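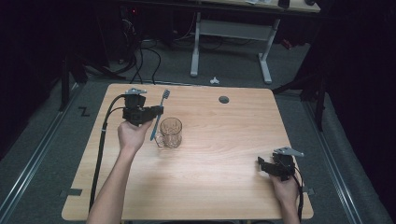

Hand-held grippers in use at a table, with a toothbrush and a glass cup.

Ferach is a demonstration workshop in Trasovton operated by Zolton, a firm that prepares household-task recordings for robot makers. It opened in June with staff moved from the company's packing line, where automatic sorters had replaced most manual work.

Workers, called demonstrators, carry out short tasks with a gripper in each hand. A full shift is 300 recordings, reduced from 339 after staff reported sore wrists. Shift lead Eluned Probert introduced task rotation at the same time.

The change in duties has been received unevenly. Former packers kept their pay grade, but bonuses for speed ended, and a recording made too quickly is rejected. Chia-hao Hsiao, who trains new demonstrators, has described the work as quieter than packing and harder on the attention.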